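Greenwood Craft Studies
Decorative Surfaces, Unit 4: Pale Motifs on a White Board
Handout for the September session

Bring this handout to the bench. The reading for the unit is chapter 2 of the Pleder workbook, and you should have it done before you start mixing.

1. What the unit covers

We are working on a white or off-white board with a small set of motifs in very light colors. The set is a ringed planet, flowers, butterflies and stars. All of it belongs to what the workbook calls the soft palette: mint, light blue, pale pink, and one yellow that is allowed to be a little stronger. You will design your own layout in the first half of the unit and paint it in the second.

The course board is on the long table at Diralwood. You may handle it, but don't lean on it or write on top of it.

2. Flat motifs and applied motifs

A motif can be drawn or painted straight on the board, or it can be made separately and placed on top. The two behave differently. A painted butterfly in pale blue can nearly vanish against white when the room lights are on. One made of a sheer, fabric-like material throws a shadow, and the shadow gives you an outline you did not have to draw.

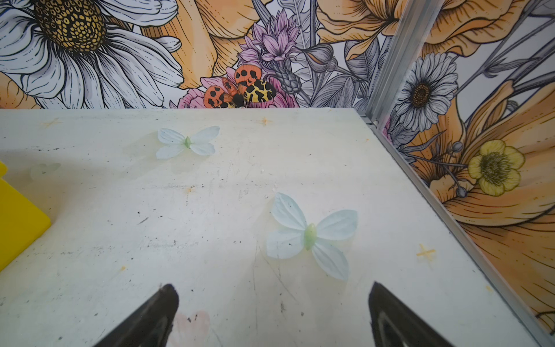 Size matters as much as material. If you use more than one butterfly, make them different sizes and turn them different ways. Two the same size, side by side and facing the same direction, look like a printed repeat. Put the larger one nearer to the viewer and tilt it. The body should be a darker or warmer color than the wings so that the eye has somewhere to land. Light green is enough against pale blue.

Creases in the wings are acceptable. Do not try to iron a sheer piece flat once it has been shaped.

Patterned wallpaper behind a pale board will compete with it. When you assess your layout, look at it from directly overhead first, then from your chair.

3. The planet

The planet is the largest painted motif and everything else is placed around it. Work in this order:

Draw the outline of the body lightly in pencil.
Draw the ring as a long ellipse. It should cross in front of the body and run out past both sides.
Lay a thin green wash over the lower half and let it fade downward.
Dry-brush white over the upper half. Load very little paint and wipe the brush before it touches the board.
Outline the ring in light blue and gray.
Add the flowers on top last.

Students often paint the ring too dark. It needs to read as a line, and a pale line will do that. If you lose the ellipse, stop and let the layer dry before correcting it. 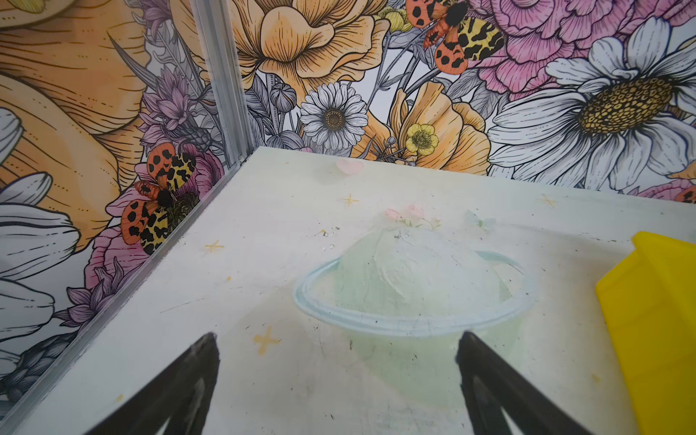

Unit notes by the course instructor, Diralwood studio

Stars have four points and stay small. Vary the size slightly and keep them off the ring. One heart or similar accent is plenty, and it should sit well away from the flowers, as both are pink.

A white surface shows wear early. Scuffs, specks and fine scratches will turn up on any board that gets used, and they stand out more in the empty areas than in the painted ones. Plan for this. Leave open space, but don't leave all of it in one place. For light cleaning use a soft cloth, barely damp, and test a corner first. Do not use the green scouring pads from the sink.

4. Strong color next to pale color

Set one bright object on a finished pastel board and check what it does to the rest. A glossy yellow tray is useful for this. Yellow that strong makes the mint look grayer and the light blue look bluer. Move the tray closer to the planet, then farther off, and write down where the planet starts to weaken. 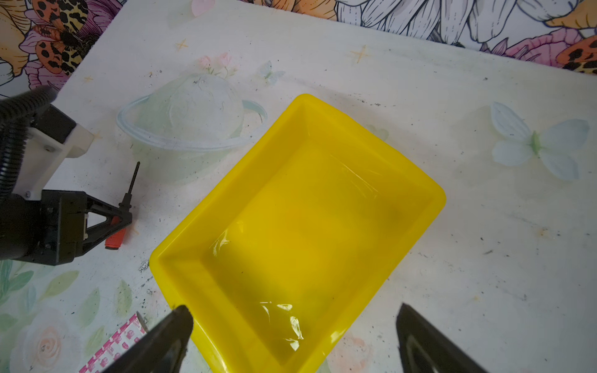
Note also that the tray is more than one yellow. The rim is lemon, and the floor inside is deeper and closer to orange. Match both on your color sheet. Most people get the rim right and mix the floor too brown.

5. Materials

Board, white or off-white, sanded with 3,000 grit after the last clear coat
Soft flat brush and one fine round
Mint, light blue, pale pink, white, gray, lemon yellow
Paper for the color sheet, 25 squares per student
Sketholm pencils, hard grade only

6. Work to hand in

One pencil layout, one color sheet with all squares filled, and the finished board. The board counts for 70 percent of the unit grade. Put your name on the back in pencil. Boards that are still tacky go on the drying rack, face up, and are graded the following week.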